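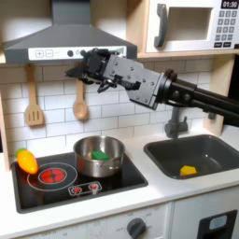 Play kitchen: keep the hood or take it off?

nerysj
We're passing our play kitchen on to my sister in September and I want to fix a few things first. It has a gray hood with a white control strip, a shelf for the microwave on the right, and a white tile back. The spatula and spoon hang under the hood. My problem is that the hood sags at the front. I've tightened the screws twice. Should I take it off completely or try to brace it?
Nerys James

pengfan202
Brace it. Two small L brackets from underneath, short screws. Check the thickness of the back panel first or you'll come out through the tile side.

oldtoybox
I'd take it off. Ours got pulled on every day because the utensils hung from it. Once the hood was gone the kids kept the spoons in a cup on the counter and never asked about it.

pengfan202
Then you have screw holes in the back and nowhere for the utensils. The hood is half the fun. Mine press the plus and minus all day long.

marlow_k
Is it the Edar one? The older Edar kitchens had cams that strip out. Wood glue and a toothpick in the hole, leave it overnight, then put the screw back in.

nerysj
Not sure of the make, the label came off the back years ago. I bought it used in Sisthorpe for $50. The holes do feel loose, so I'll try the toothpick first.

oldtoybox
Toothpicks didn't hold for me. It was fine for a month and then it sagged again.

marlow_k
Did you use glue with them? Dry ones work loose.

oldtoybox
No glue, so maybe that was it. I still think anything a toddler can hang off should come down.

tessa.b
Separate question, does the microwave lift off the shelf for you? Ours was a separate piece and it ended up on the floor a lot. I put museum putty under it.

nerysj
Yes, it's separate. Good idea, I have some putty in the drawer.

nerysj
Update: glued both holes last night and put the screws back at 8 this morning. It's sitting level. I'm adding one bracket in the middle as well.

pengfan202
Put in two. One in the middle will let it twist.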